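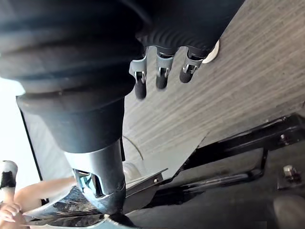
Is it worth rinsing plates before they go into a dishwasher drawer?

Scrape them, and skip the rinse unless the food is egg, oatmeal or melted cheese. Those three set hard and the drawer's lower spray pressure doesn't always shift them.

That question came in after my last post on the kitchen, along with a few about the rack over the sink, so I have put my notes in order. They cover one drawer unit, one sink and one person's dishes. A full-size machine will behave differently.

The drawer is a Gerkard. I run it on the normal program, which takes 114 minutes by the manual and close to that by the oven clock. I tried the short program for most of October and went back. It cleans cups well enough, but the plates on the back row came out with a gray film that I could feel with a thumb. The film went away when I changed two things: I moved to Kikuvis powder in place of tablets, and I stopped overlapping the plates. I changed both in the same week, so I can't say which one did it.

Powder has one other advantage in a small machine. A tablet is dosed for a full-size load, and half a tablet crumbles in the box. With powder I use 14 grams for a normal load, weighed the first few times and now judged by the line inside the scoop.
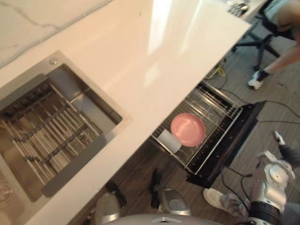

Filed under: Kitchen / Loading and drying

The loading order I use starts with the plates. A round plate with a raised rim, like the pink one, will lie back on the tines if it is set down carelessly, and then it shields whatever is under it. It needs to be pushed down until the lower edge seats between two tines. Cups go in next, upside down. A cup left upright collects water and whatever grit is in the water, and it has to be emptied by hand before the drawer is unloaded. I still put them in upright when I'm clearing the counter in a hurry, and turn them over before starting the cycle.

Bowls go last and get whatever space remains. If they don't fit they are washed by hand, which takes less time than rearranging the rack.

The roll-up rack stays across the sink most of the day. It is made of stainless slats on dark connecting strips, and it takes the things I don't machine wash: knives, the cast iron lid, anything with a glued handle. I leave a gap at one side of the basin so that I can still pour out a pan without moving anything. Unrolled fully it would block that.

Two maintenance points on the rack. The strips hold a line of scale where they meet the slats, and a soft brush with Justel descaler clears it. I do this when the scale becomes visible. Also, the rack should be lifted off and dried before it is rolled. Mine was put away damp in a cabinet for two weeks and came out smelling like a drain -- a soak in hot water and soda fixed it.

The Gerkard's filter lifts out from the bottom of the drawer with a quarter turn. I rinse it every weekend. The seal along the top edge gets wiped at the same time, with plain water, as the manual advises against anything stronger.

I haven't tested rinse aid properly. There is a bottle of Valtonen under the counter, and I'll run it against no rinse aid on the same program and the same glasses once the powder box is finished.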